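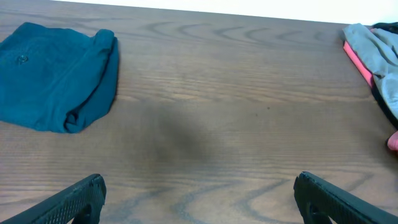

Home | Files | README | Issues | About

Privon Laundry Clips
December 11, 2021, posted by the Privon maintainer

Hi! So this is my folder of robot clothes-handling clips, and the question behind it is pretty simple: can a machine do my laundry yet? Short answer, no, but it's getting less silly every month and I'm having a great time watching (I started in March and can't seem to stop).

What's in here

There are 686 clips, all from wrist cameras, all clothes on a wooden table. Shirts, pants, things in a heap. The gripper fingers are in view a lot of the time, so please don't crop them out before training. I did that once with the old Restex loader and lost a whole weekend. Labels are one line of plain text per clip, and I typed them myself, so expect typos.

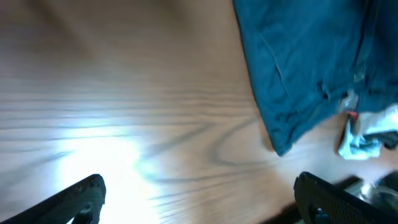 How far along is it?

Picking up one thing from a bare table is mostly fine now. Two things touching is where it gets ugly! Denim over denim is the worst, because the fingers close on a seam and there's no telling how many layers came along. My baseline (the small Gatchalian policy, default settings) got 17 clean folds before I quit counting, and I was being generous about sleeves.
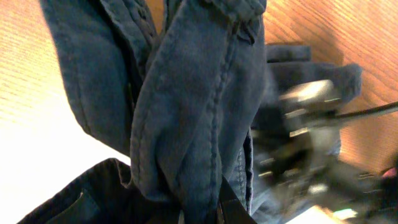

I still think sleeves are the real test. A towel has four corners and stays a towel, but a shirt turns into a new shape every time you let go of it, and a person just shakes it out and moves on. If you've got a policy that can shake things out, write to me, please!

Using it

Unzip, point the Taseck reader at the folder, and set max_frames to 2000 unless you have a lot of memory. At 3000 my desktop falls over. Free for any use, a link back would be nice.

Last updated: same day as posted, typo fixes only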